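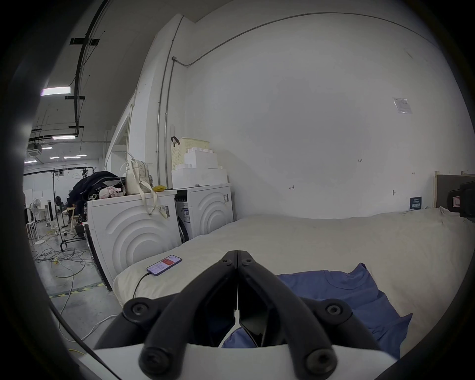
How I Fold a Week of T-Shirts So They Stand Up in the Drawer

I used to stack my T-shirts flat, one on top of the other, and then wear the top four until they fell apart. Everything under those might as well have been in storage. Filing them upright fixed that for me, and once you get the hang of it a shirt takes maybe ten seconds.

What you need

A flat surface bigger than one shirt. I use the bed, but if your mattress is very soft a table works better. You also want a drawer at least as deep as your hand is long. Mine is from an old Nomell dresser that came with the apartment and it sticks in February, but it's the right depth.

Step 1: Lay the shirt face down

Collar away from you, hem toward you. Smooth it out from the middle with both palms, and pull the sleeves straight. If the side seams have twisted in the wash (cheap shirts do this a lot), ignore the seams and just make the body look square.

Step 2: Fold in the sides

Bring one side in to a line that runs down from the middle of the shoulder. The sleeve will stick out past the other edge, so fold it back on itself until it lies inside the body. Do the same on the other side. You should end up with a long rectangle that's the same width all the way down. Don't worry if the two sides overlap a little or leave a gap.

Step 3: Fold toward the collar

Take the hem and bring it up until it's an inch or so short of the collar. That little gap matters more than it looks! If you go edge to edge, the bulk piles up at the neck and your shirt flops over later.

Step 4: Fold into thirds

Start at the folded end and go over once, then again. Now stand it up. If it stays, you're done. If it slumps, shake it out and press the air from it as you go - I was way too gentle with mine at first.

Long sleeves and big shirts

For long sleeves, do Step 2 the same way, then angle each sleeve down so it runs along the body. For anything extra large, fold the last part into quarters so it doesn't poke up and catch on the drawer. Mine caught so often I scraped a line in the wood.

Filling the drawer

Put the rounded fold facing up and work from front to back. I sort by color, dark to light, mostly so I can find a plain white one at six in the morning. Leave a couple of fingers of space at the end or you'll wrestle with it every laundry day. If the row tips over when the drawer is half empty, a shoebox lid or a bookend holds it. I bought a set of Pawlak dividers and they're fine, but the shoebox lid did the same job.

What I don't fold this way

Linen, anything with a thick rubbery print on the front, and the one silky top I own that slides right out of any shape I put it in. Those go on hangers. Sweatshirts I roll, and they live on the shelf.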